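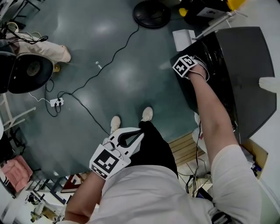 McIntyre, 13 November 2020

Intro to Building Care – Unit 7 notes
Hard floors: gloss, slip and maintenance

Notes from the lecture plus what we didn't get to. Slides go up later.

Gloss first. A shiny floor throws the overhead lights back at you, bright patches all over. Tells you about the surface film. Says very little about slip. Students mix these up every year, please don't on the final.

Slip = friction between sole and floor, plus whatever is in between. Water, dust, grease, leftover detergent. Leftover detergent is the big one – too much product in the bucket, no rinse, sticky when dry and slick when damp.

Terms to know:
Finish – sacrificial coat, gets stripped and relaid
Sealer – goes under the finish, fills pores
Burnishing – high speed, dry, brings gloss back
Scrub and recoat – takes off top layers only

Case from class: Wolus branch library, 3,000 square feet of sheet flooring. Sylvie Charbonneau's report (handout 13) blames the entry mats, too short. Brock Friesen's reply says dilution. Read both, they partly agree. Note the 118 in her table is visits per hour, not per day, the heading is wrong.

Color – dark floors show dust and scuffs sooner, so they get cleaned more offen. Pale floors hide dust but yellow if the finish is old. Doesn't change the method.

Test patch before any stripper. Corner, ten minutes, then rinse. Write down product and dilution.

Still to cover: stone, grout, and the pH chart (bring it, its in the January packet).

Reading: chapter on resilient flooring, skip the carpet part. Short answers on the Wolus reports due before next lecture – one page, typed.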